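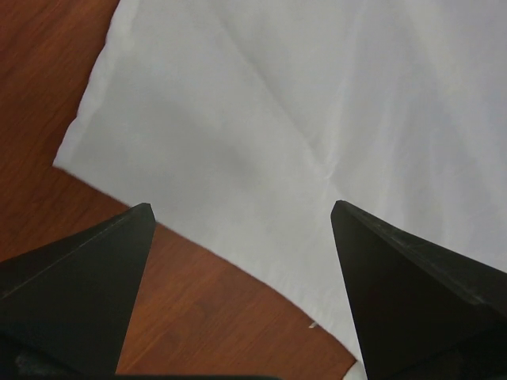

I've been promising a tablecloth page for ages, so let's get the gallery going! The long table at our place in Sustville gets used for absolutely everything (homework, seedlings, tax, a jigsaw that lived on it most of March), and covering it nicely has become a bit of a hobby of mine. I like a white cloth best. The one you're looking at is thin and smooth and falls into those soft little waves the second you let go of it, with grey shadows in the dips, and I love how it looks against the reddish-brown of the wood. I do like to leave some of the timber showing. A reddish-brown table under a pale cloth is such a good colour combination, and it seems a shame to hide the lot.

White cloth on the bare table. Lightweight fabric like this doesn't need yanking. I lift a side, let a bit of air get under, and lay it back down, then run the flat of my hand from the middle outwards. If it still has a mind of its own I go and have a cuppa and try again.

A few things people have asked me since I put the last lot of photos up:

Ironing. Yes, I iron, but only the middle, and on the table itself with an old towel underneath. Thongchai Suksawat, who has much better table manners than I do, irons his on the wrong side while it's still a touch damp, and his always look crisper than mine. I should copy him. I probably won't.

Thin or heavy? Depends on the meal! Heavy cloth stays put and forgives a wobbly gravy boat. Thin cloth washes and dries in an afternoon and takes up no room in the cupboard, so that's what comes out for ordinary lunches. I paid 15 dollars for my favourite piece, off the remnant table at Jellidano, and hemmed it myself (badly, on the short side, which now faces the wall).

Storing them. Rolled, never folded, ever since Sugeng Teoh gave me a cardboard tube left over from some wrapping paper. No crease down the centre, hooray.

Coloured cloths next time, including the mustard one that bled all over the tea towels. If you've got a favourite way to lay yours, leave me a comment, I read them all with my breakfast.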